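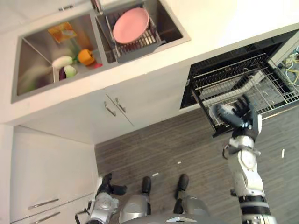
The layout of a campground is first a question of dividing, and only later a question of drawing. We have one piece of land and several uses, and the uses do not need equal space. A kitchen sink can show the principle. The left basin is larger and deeper, and the vegetables lie there, an orange bell pepper and a small eggplant among them, while the right basin has a wire rack that fills most of its opening. A campground should be divided in the same spirit. Overnight sites, seasonal sites, tent lawn and service buildings each receive the space which their use demands, also when the plan then looks unbalanced on paper.

Search this site Search

Campground Planning and Management
Handout to Lecture 2: Site types, loop roads and hookups
Sławomir Sobczak
Updated 2020-04-21

Please read this handout together with the plan of the Skirnow campground that was distributed in February. Students who missed that lecture can copy the plan from a colleague. I will refer to the north loop and the river loop by these names only.

1. Site types

In this course we use two basic types of RV site, and all others are treated as variants.

Back-in site. The driver passes the site, stops and reverses into it. The site has one opening to the road. It needs less land and gives more privacy, because the rear end can touch trees or a fence. Its weak point is the reversing. Many guests rent their vehicle and have never reversed with a trailer before.

Pull-through site. The driver enters on one side and leaves on the other. It is very comfortable for guests who stay one night and do not want to unhitch the car. It needs road on both ends, so it is expensive in land and in gravel.

A frequent mistake in student plans is to place the pull-through sites at the far end of the property, where the land happens to be wide. The one-night guests then drive past everybody, late in the evening and again early in the morning. Put these sites close to the entrance and let the long-stay guests have the quiet part.

The variants you should know: the buddy site (two back-in sites which share one patio), the tent pad with parking, and the accessible site. The accessible site is not only a wider site. It has a firm surface, a short way to the bath house and a pedestal that can be reached from a seated position. We will come back to it in Lecture 5.

2. The loop road

The loop should be one-way wherever this is possible. A one-way road can be narrower, and the sites can be angled to it. When the angle follows the direction of travel, reversing becomes much easier: the driver passes the site and the trailer already points to the right place.

Most trailers in our plans are reversed so that the driver looks over the left shoulder, therefore the direction of the loop matters. Ask yourself, for each site, on which side the driver will see the corner of the trailer. On the Skirnow plan, the north loop was drawn in the wrong direction in the first version. Carmela Bortolotti found it when she walked the loop with the plan in her hand, and the arrows were changed before the signs were ordered. The sites themselves had to be turned also, and this cost a week of drawing.

Turning radius is taken from the longest unit you intend to accept, not from the average one. If your brochure promises space for big rigs, then the delivery truck, the fire engine and the big rig must all pass the tightest curve without touching the grass. Large stones at the curve look pretty — and they collect paint from the vehicles.

3. Rows and the position of the pedestal
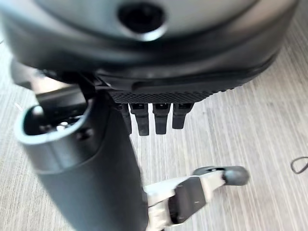
A row of back-in sites has to be read from the road side, where all the sites begin. The distance between two neighbors should be decided there, before anybody thinks about tables or trees. For the shape, look at the four black fingers: they hang side by side from the palm, short and squared-off, and each has its small recesses near the base, where it joins. Draw your row in a similar way, with the road in the place of the palm and a small recess cut into each site near the road, where the number post and the trash bin can stand without taking width from the vehicle.

The pedestal (electricity, and usually water next to it) does not belong in this recess. It stands on the left side of the site when you look from the road, toward the rear half, because in most North American units the connections are on the driver's side. If it stands on the wrong side, the guest must lay the cord under the vehicle, and the site will be complained about in every season.

The sewer connection needs a slope. Place it lower than the outlet of the vehicle and keep a clear distance from the drinking water. The exact distance is a matter of your local code, and in the exam paper I expect you to write "according to local code" and not a number from the internet.

4. Surface and level

Guests forgive a small site more easily than a site that is not level. The parking surface may have a very slight fall for the rain water, from side to side or from front to rear, but never both. Crushed stone is the usual choice. Under the trees choose a stone that can be raked, and write the raking into the work schedule.

Grass sites are cheap in the first year. After a wet spring they have deep tracks, and the repair costs more than the stone would have cost. In the Bato exercise you will compare the two solutions over ten seasons.

5. Exercise for next time

The Daly property is a meadow with a road on its south side and a creek on its north side. The owner has $1000 for each site, without the bath house. Prepare the following:

— a loop with the direction of travel marked;
— a decision which site type stands near the entrance, with your reasons in one paragraph;
— the pedestal and the sewer connection for one typical site, drawn large.

Work in pencil or in Indent, as you prefer, but bring a paper copy. Color is not necessary. Write the names of the sites inside the sites, and not in a separate legend, as the plans will be passed from hand to hand.

Questions about the sewer slope can wait until we have looked at the creek side together.

Shares 694
Comments 2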